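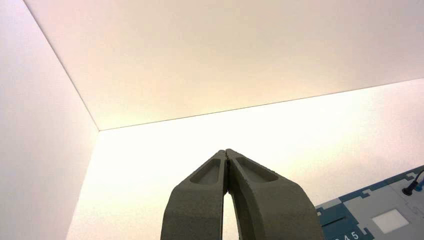 She had the room until the end of November. After that it belonged to whoever the agency found, and the agency, which was called Leiva and had an office above a bakery in Wuria, wanted it empty and painted.

The painting was her own doing. The man on the phone had offered to take it out of the bond and send someone. She asked how much and he told her, and she said she would do it herself. She had painted a fence once.

Her brother drove over with a ladder, a roller on a pole and two tins of Skalar ceiling white that had been under his house since he did the hallway. He set them down on the verandah and looked in through the door.

"It doesn't need it," he said.

"They want it done."

"Who's going to look at a ceiling?"

She said the agency would. He stayed for a cup of tea, standing up, and then he had to get back for the kids.

By then most of her mother's things had gone. The bed went first, to a cousin. The wardrobe went to a man who came with a trailer and paid 100 dollars without arguing, so that she lay awake that night thinking it must have been worth more. The clothes went to the op shop in 14 bags. She kept the sewing box, the good scissors and a Bineson radio that only picked up the races.

What was left was the room. She had never really looked at it. Her mother had slept in it for the last two years and for all that time the bed had been in the way, and the commode, and the chair where the nurse sat. You went in and you looked at the person. Now she went in with the roller and there was nothing to look at except walls.

She put a sheet down and climbed the ladder and started in the corner, because her brother had told her to start in a corner. There was a thin line where the ceiling met the wall and she followed it with the small brush, going slowly. Her arm hurt straight away. After ten minutes she got down and shook it out, and then, as there was no chair any more, she lay on the sheet.

It was the first time she had seen the ceiling from there. The bed had been against that wall with the head under the corner, so this was what her mother had seen, more or less, a bit further off. In the mornings the light came in over the neighbour's garage and lit up one wall so brightly that you couldn't see the colour of it. The ceiling stayed yellowish. Further out from the corner it had a bit of pink in it.

Her mother used to talk about the corner. It was in the last winter, when she talked about a lot of things — the dog they'd had at the farm, a bus she was supposed to catch, a woman who came in at night and moved the curtains. She said the corner was where the weather came from. She said, "It's clearing up over there," and lifted one finger off the blanket. The nurse wrote it down in the book with the medication times. The daughter had said yes, Mum, and gone to put the washing on.

She lay there until the light shifted. It went off the wall quite quickly, from the bottom up, and the corner was the last part to go. She could see now how a person might get from that to weather. She watched it until the three edges were just three edges, and then she got up and washed the brush in the laundry trough.

She finished the ceiling the next afternoon and the walls the day after. She used one tin and a third of the other. Where she had started, on the first day, the paint was a little thicker and had dried with a ridge in it, and she thought about sanding it back and didn't.

The agent who came to do the inspection was a young bloke with a tablet. He went through the house opening cupboards. He had 106 items on his list, he told her, and most of them were light fittings and flyscreens. In the back room he stood in the doorway and looked at the floor, the window and the power points.

"Bedroom two," he said. "All good."

"I did the ceiling," she said.

He glanced up. "Yep. Nice."

He ticked it and moved on to the bathroom, where there was a problem with the grout. She heard him turn the tap on and off. She stayed where she was for a minute. It was four in the afternoon and there was cloud about, and the corner had gone grey, then a bit lighter, then grey again.

"Do you have the key for the side gate?" he called.

She said it was on the hook, and went to get it for him.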